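4 Verlegen der Anschlussleitung

Dieser Abschnitt beschreibt, wie die Leitung zwischen dem Steuergerät Skanari 956 und der Umwälzpumpe im Gartenteich verlegt wird. Der Anschluss an das Hausnetz ist in Abschnitt 2 beschrieben und darf nur von einer Elektrofachkraft ausgeführt werden.

ACHTUNG: Vor allen Arbeiten die Sicherung des Gartenstromkreises ausschalten und gegen Wiedereinschalten sichern. Das Steuergerät hat keinen eigenen Netzschalter.

4.1 Graben vorbereiten

1. Verlauf der Leitung mit Schnur und Pflöcken abstecken. Beete, die regelmäßig umgegraben werden, möglichst umgehen.
2. Graben mindestens 60 cm tief ausheben, unter befahrbaren Flächen mindestens 80 cm.
3. Steine und Wurzelreste von der Grabensohle entfernen.
4. Sohle mit einer Schicht Sand von 100 mm abdecken und leicht andrücken.

Hinweis: Liegen im Grundstück bereits Gas- oder Wasserleitungen, vor dem Aushub die Pläne beim Versorger anfordern. Die Bearbeitung kann einige Tage dauern.

4.2 Leitung ablängen

1. Strecke vom Steuergerät bis zum Pumpenschacht mit dem Maßband messen, Bögen mitmessen.
2. An jedem Ende 2 m Reserve zugeben.
3. Leitung von der Rolle abwickeln. Nicht über die Stirnseite abziehen, sonst verdreht sich der Mantel.
4. Leitung mit dem Kabelschneider gerade abschneiden. Seitenschneider quetschen die Adern.
5. Schnittende bis zum Anschluss mit einer Endkappe verschließen.
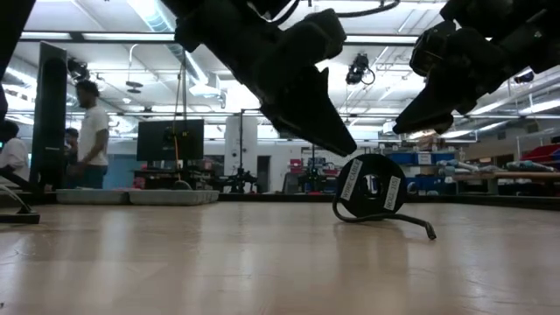 Abb. 4: Kabelrolle, hochkant gestellt, mit abgeschnittenem Leitungsende

Bei Temperaturen unter 5 °C die Rolle einen Tag lang in einem geheizten Raum lagern. Kalte Leitungen lassen sich schlecht biegen, der Mantel kann reißen.

4.3 Einlegen und verfüllen

1. Leitung in leichten Wellen in den Graben legen - nicht straff ziehen.
2. Im Bereich des Pumpenschachts das Schutzrohr Condalico verwenden. Biegeradius von 150 mm nicht unterschreiten.
3. Leitung mit Sand überdecken, darauf das Warnband auslegen.
4. Aushub lagenweise einfüllen und verdichten.
5. Verlauf der Leitung in den Lageplan am Ende dieser Anleitung eintragen.

VORSICHT: Verbindungsmuffen im Erdreich sind nicht zulässig. Reicht die Leitung nicht aus, muss sie durch ein längeres Stück ersetzt werden.

Weiter mit Abschnitt 5, Anschluss der Pumpe Tautahi.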